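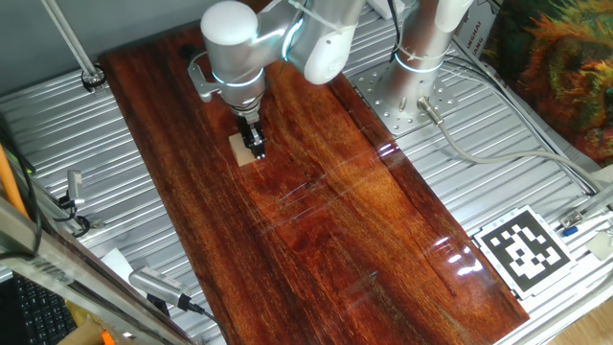
Workshop notebook, 24th February
Dark board, surface check

Today I worked only with the dark board, the long glossy one in red-brown. Before we decide if it goes to Prurberg for new varnish or stays with us, I wanted to write down its condition, so the next person does not have to begin from zero.

The color is still very beautiful. The grain runs lengthwise, with orange and amber streaks between almost black ones. I put the small square of light tan wood on it as a comparison, and the difference is strong. In the November entry I wrote that the board was "medium brown", and I want to correct this. It is much more red than I remembered, and next to the light piece it looks darker too.

I don't know the species. The label from Pollville says only "hardwood, finished" and the stock number 928. I asked them by mail for the type of varnish also, but no answer until now. If it is the same as on the Trastard shelf, then we have a can of it in the cabinet, and the repair is cheap.

About the scratches. In the middle part there are thin wavy lines, pale, like somebody was writing with a dry pen. I passed my fingernail over them in several places and it did not catch. So I believe they are in the varnish only and the wood below is not damaged. I can be wrong with one or two of them.
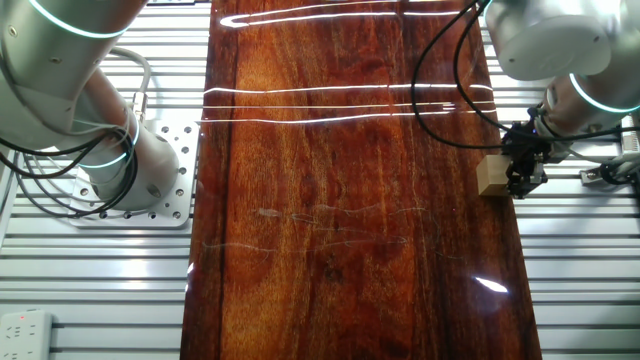

The overhead lights make this inspection difficult. The gloss is so high that every lamp gives a white streak on the board, and a scratch can hide completely inside such a streak. I had to move my head left and right many times to follow one line to its end. For the next check I propose to switch off the ceiling lights and use one hand lamp, held low from the side.

Cleaning: soft cloth, a little water, then a dry cloth. I did 2 passes. The dust went away, the lines stayed. I did not use the polish from Farooqui, because on the can it is written to test first on a hidden place and I had no time to turn the board over.

To do:
Try the polish on the underside, small area, and wait one night.
If the surface stays clear, do the middle part by hand.
If it becomes cloudy, wet sanding with 400 paper, only on the test area, and then we discuss.
Write again to Pollville about the varnish.
Cut more light squares from the same offcut. For color comparison it is good to have some which stay in the drawer, away from daylight.

Please do not slide anything on the board until this is finished. Lift it and put it down. Felt pads are in drawer 13.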